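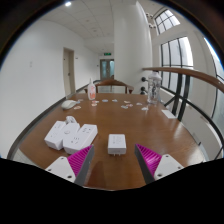

Category: Home Energy / Open Data

Raltley Household Plug Readings

This dataset contains electricity readings from 28 homes in Raltley. The readings were made with smart plugs, one value each minute, during March. Warrick Ngata prepared the files and answers the questions about them.

## Files

- readings.csv: home number, plug number, time, watts
- plugs.csv: which appliance was on which plug (163 rows)
- gaps.csv: periods with no data

Time is local time. Please be careful with the night when the clocks change, we did not correct it.

## Known problems

Of the 163 plugs, 133 have a complete month. The other 30 lost the connection at least once, and these periods are in gaps.csv. We did not fill them with estimated values.

Plugs of the type Pruten round the power down to the whole watt, so a phone charger can be shown as zero. The Provaletti plugs keep one decimal. Do not compare small loads between the two types.

Some families moved a plug to another appliance and told us later. In this case the column "moved" says yes, but the exact hour is not always known.

## Use

You may use the data for study and teaching. Street names and family names were removed. Please do not try to find the homes.

If you see a mistake, open an issue and write the home number and the plug number.

Last change: Wednesday, May 12, 2021

Related items

- Raltley Water Meter Readings
- McAlister Street Lighting Hours
- How to read gaps.csv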